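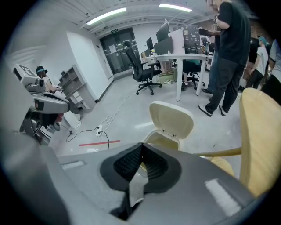
Kleinschmidt swing-lid waste bin, cream: my review after four months on an office floor

Posted Jun 13, 2018

I never planned on having opinions about trash cans, but I bought this one for our workroom in February and people keep asking me about it, so here we go! It's the Kleinschmidt swing-lid bin in cream. We ordered it through Grolo along with a few other things for the room, and I picked it over the Plurement one everyone seems to have (black, square, looks like a subwoofer).

First, the looks. I like cream. Our room is all white walls and gray concrete, and a stark white bin would have looked like something out of a dentist's office. Cream is a little warmer and it sits nicely next to light wood. The downside is coffee. Any drip that runs down the front shows up right away, and if you leave it over a weekend you'll be scrubbing on Monday. Dish soap and a soft cloth have gotten everything off so far, except for one faint ring near the bottom that I think is there for life.

The lid is what I have the most to say about. It swings when you push it, and for the first few weeks it swung back every time with a nice soft clack. Then it got lazy. If you toss in something light, like a tissue or a sandwich wrapper, it sometimes stays tipped open and just hangs there until somebody taps it. I popped it off, wiped the little pegs on both sides, popped it back on, and it behaved for a while. So now I do that when I think of it. It takes a minute, no tools, but for what this bin costs I'd like a hinge that looks after itself.

On the plus side, the opening is generous. Takeout containers go in without folding, and so do paper cups, even when you stack a couple together (I know, I know, take them apart).

Now, stability. This is a light bin. Great when you're carrying it down the hall to empty it, not so great when it lives out in the open where people walk. Ours isn't tucked under a desk, it stands out on the floor near the chairs, and we have cables and power strips in that same part of the room, so feet are already doing a bit of a dance over there. One good kick and over it goes.

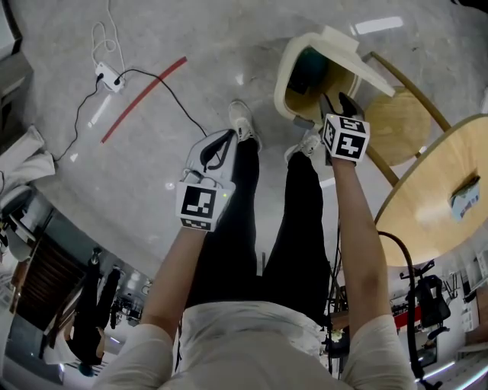
The bin on its side by the stool, something dark teal still in there.

With a half-full bag inside it's steadier, and I've seen people put a flat weight under the liner, which I may try. What I can say is that it doesn't seem to mind falling. We have a hard floor and it has hit it plenty of times, and I can't find a crack anywhere. Scuffs, yes. The rounded shape does mean it likes to roll a little once it's down, so if there's anything loose in it you'll be chasing a napkin across the room.

Liners! The listing is vague about this, so let me save you some trouble. The small kitchen bags fit, the tall ones bunch up and get caught in the lid. I bought a giant carton of unbranded ones, 3000 bags, which was a mistake in terms of closet space but they do fit well. You fold the edge over the rim and the lid part holds it down — mostly. If you overfill it, the bag slides in on one side and then you're reaching down after it, and I don't wish that on anyone.

Smell is fine as long as you empty it every day. It isn't sealed, so banana peels will announce themselves by the afternoon. For paper and wrappers you could go a lot longer.

I did look at the Ridodo pedal bin before ordering. It's heavier and would probably stay upright, but I've had 2 pedal bins in my life and the pedal broke on both, so I was done with pedals. If yours is going in a corner or a bathroom, I'd say go for the Kleinschmidt, it's pretty and easy to clean. For a busy walkway I'd want something with more weight at the bottom.

Would I buy it again? Yes, but I'd put it against a wall this time, and I'd get it in the smaller size for next to my own desk. The lid knocks it down a star for me, so four out of five.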